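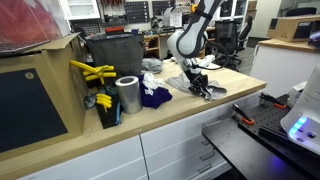

Manon Gauthier asked after the last session why we keep the failed attempts at all, if the policy is only meant to copy the good ones. Her view was that a bad grasp on a cloth teaches the arm a bad grasp, and that we should delete those files the same day.

It's a fair question and these notes start with it. For plain imitation, she is right that failed attempts stay out of the training set. We still keep them on disk. You will want them later to train a success detector, and you will want them sooner than that to see which starting positions the operators find hard. Mark them as failed, move them to the failed folder, and leave them alone.

Courses > Robot Learning > Unit 4 > Gathering Demonstrations

Reading time: 4 minutes

Unit 4: Gathering demonstrations for cloth handling
Notes by Diane Poirier, revised November 19, 2020

4.1 What counts as one example

One example (we also say episode) runs from the moment the operator takes control to the moment the gripper has let go and moved clear. It holds the camera streams, the joint positions, the gripper opening and the operator's commands, all on one clock. If any of these is missing the episode is no good for training, however nice the motion looked.

Write the task label before you start recording. "Pick up the gray cloth" is a usable label. "Cloth stuff" is not, and there are quite a few of those in the Brukberg set from May that Waqas Tanoli is still relabelling.

4.2 Why cloth

A rigid block has a position and an orientation, and once you know them you know where every corner is. A cloth can lie flat at one end and be rumpled at the other, and the shape changes as soon as the fingers touch it. You can't list the possible shapes, so the examples have to cover them. This is the main reason the cloth assignment asks for more episodes than the block assignment did.

Pressing down into the fabric is normal. With a parallel gripper pointing straight down, the fingers need to go low enough to gather some material between them before they close. New operators tend to stop too high and close on air. Go down slowly, and stop when the fabric starts to bunch. If the arm faults on contact force, clear it and discard the episode.

4.3 Clutter

Leave other things on the counter. Other cloths, boxes, bags, bins and shiny metal all belong in the data. A policy trained on a bare surface learns that anything which isn't countertop is the target, and it falls over the first time someone leaves a glove out. Colours matter too. If the target is gray, have a second gray thing somewhere in view for part of the session, so that colour alone doesn't give the answer.

Don't arrange the clutter neatly. Change it between blocks of episodes, and don't move it during one.

4.4 Resetting

Most of your time goes here. After each episode, pick up the target cloth, shake it out and drop it from a low height. Don't place it by hand. People who place it by hand put it in the same spot, the same way up, and they don't notice they are doing it. Shirley Bouchard plotted the start positions from the Drillham sessions and nearly all of them fell in a patch the size of a dinner plate.

Check the cable before you resume. It needs enough slack for the full reach of the arm, and it shouldn't sweep across the target.

4.5 Operators

Use more than one. Each person has habits: an approach angle, a pause before closing, a preferred edge of the cloth. A mix of habits gives the policy more to work with, but very different strategies for the same task can confuse it. Agree beforehand on the broad approach (from above, nearest fold) and let the small things vary.

Swap operators at the break. Tired operators are slow and jerky, and the policy will copy that as well.

4.6 Assignment

Each group of four submits 500 successful episodes plus whatever failures came with them. Include a one-page log listing operator, task label and any change to the camera mounts. If a camera gets bumped, write it down and start a new block. Upload to the Gremana drive, not to the Ross one, where the quota is full.

Tyson Dufour has the booking sheet for the arm. Read section 4.4 again before your first session.

Contact: Diane Poirier, Unit 4 | Copyright 2020 | Back to top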